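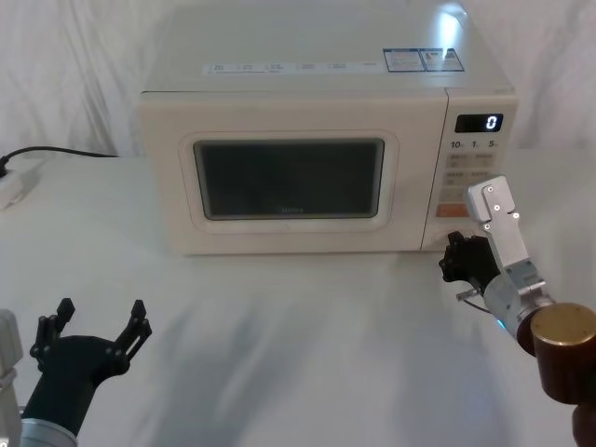

生活機器論　第5回　配布資料
電子レンジの表示と操作部を疑って読む

前回の課題について

「自宅の電子レンジで毎回使うボタンを書き出す」という課題を出した。提出されたものを読むと、ほとんどの人が「あたため」と「スタート」しか挙げていない。メーカーのカタログは自動メニューの多さを毎年のように売り文句にするが、そのメニューは誰のためにあるのか。今回はこの疑問から始める。答えを用意しているわけではないので、期待しないでほしい。

1. 時間ボタンという設計

操作部に「10」「1」「5」のような数字だけが並ぶ機種がある。何度か押して時間を足していく加算式だと説明されることが多い。ただし、数字だけを見て単位が分かるかどうかは別の問題である。10は分なのか秒なのか。隣の1は分なのか。使い慣れた人は「見れば分かる」と言うが、それは過去に一度間違えた人の感想ではないか、と私は疑っている。

加算式の利点としてよく挙がるのは、テンキー式より押す回数が少ないことである。これも鵜呑みにはできない。2分30秒を入れるのに何回押すかは、刻みの組み合わせ次第で変わる。各自、次の条件で数えてみること。

条件A　10分、1分、10秒の加算ボタンがある場合
条件B　10分、5分、1分の加算ボタンしかない場合

条件Bでは、そもそも2分30秒が入らない。こういう機種を使う人は3分に設定して途中で扉を開ける。教科書に書いてある「正しい手順」には出てこない操作だが、台所ではごく普通に行われている。

2. 膜式の平らなボタン

表面が平らな膜式ボタンは掃除がしやすい、と必ず書かれる。拭き取りに関してはその通りだろう。では、濡れた指で押したとき、暗い台所で押したとき、視力の落ちた人が押したときはどうか。印字が薄れた小さなボタンが何列も並んでいれば、使われるのは位置を覚えている2つか3つに限られる。

色の違うボタンを一つだけ置く工夫もある。目を引くことは確かだが、それが開始なのか取消なのかは色だけでは決まらない。橙色は開始、赤は取消、と断言している解説書を見かけたが、根拠は示されていなかった。配布する側としては引用しないことにした。

3. 表示窓の「0」

待機中の表示は機種によって異なる。時計が出るもの、0が出るもの、何も出ないもの。0の表示を「準備完了」と読む人もいれば、「終わった」と読む人もいる。

Nives Villaの報告では、寮の共用台所で70人に、止まっているレンジの表示の意味を尋ねている。ほぼ全員が迷わず答えたそうだが、答えの中身は割れた。迷わないことと正しく理解していることを同じ指標で扱った点が、この報告の弱いところだと思う。読むときは設問の文面まで戻ること。

4. 貼ってあるラベルの信用度

店頭に並ぶ電子レンジには、天面や扉に性能や注意書きのラベルが貼られていることが多い。学生からは「あれは剥がしてよいのか」という質問が毎年出る。一律の答えはない。宣伝用のものもあれば、設置上の注意が書かれたものもある。剥がす前に全文を読む、という程度のことしか言えない。

比較用に、架空ではない販売の現場でよく使われる言い回しを挙げておく。「ムラなく」「すばやく」「かしこく」。どれも何と比べてのことかが書かれていない。Chaminda BandaraがMendeckとPriselの店頭資料を並べて検討した文章は短いが、この点をよく突いている。ただし、結論でMendeckをやや持ち上げているのは蛇足である。

5. 置き方と電源

説明書には、壁から離す、上を空ける、単独でコンセントを使う、とある。三つめが一番守られていない。延長タップにつないだままのレンジは珍しくない。定格の範囲なら問題ないと言う人がいるが、その「定格」がタップ側の数字なのか機器側の数字なのかを聞くと、たいてい黙る。しかも機器側には高周波出力と消費電力の二つがあり、見るべきは後者である。

また、背面に布が近い置き方も気をつけたい。見た目を整えるための布であっても、吸排気口をふさげば同じことである。排気口の位置は背面とは限らないので、必ず現物で確かめる。

演習（実習室、二人一組）

ア　自宅または実習室の機種について、操作部の略図を描く。印字が読めないところは、推測で埋めずに「読めない」と書く。
イ　1分30秒の加熱を設定するまでに押したボタンを、押した順に記録する。
ウ　説明書の手順とイの記録を比べ、違いがあればそのまま書く。説明書に合わせて記録を直さないこと。
エ　電源プラグの差し込み先を確認し、タップを使っている場合はその表示を写す。

提出は11行以内。感想は不要だが、説明書のほうがおかしいと思った箇所があれば、該当する文を抜き出しておくこと。

次回はMullow式の庫内分類を扱う。個人的にはあまり買っていない分類だが、試験範囲には入る。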